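Search this site Search Go

Bosemdale Computer Reuse Group
Minutes of general meeting, 2/1/26

Chair: Katalin Vida
Minutes: Bijan Bahrami
Apologies: none received

1. Previous minutes
Accepted as circulated. Moved Katalin, seconded Bijan.

2. Finances
Balance stands at $558. The Disar grant of $400 has been approved but not yet paid. Bijan to follow up.

3. Tower refurbishment
Katalin reported on the desktop towers received from Vahidi. Each one is to be opened on its side and checked over before any parts are ordered. Processors and brackets taken out are to be bagged and labelled with the case number.

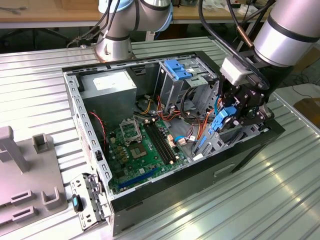

Item 3: tower with side panel off, CPU socket empty, power supply in place.

There was discussion about whether to keep the older power supplies. Agreed to keep any that pass testing and send the rest to Skorkico for recycling. Blue drive latches to be saved as spares, as they break easily.

4. Storage
The back shelves are full. Agreed to clear out the old monitors by July. Bijan to get a price on 8 more tubs.

5. Other business
Colour labels for the cable bins have run out. Katalin will buy more.

Meeting closed 8.40 pm.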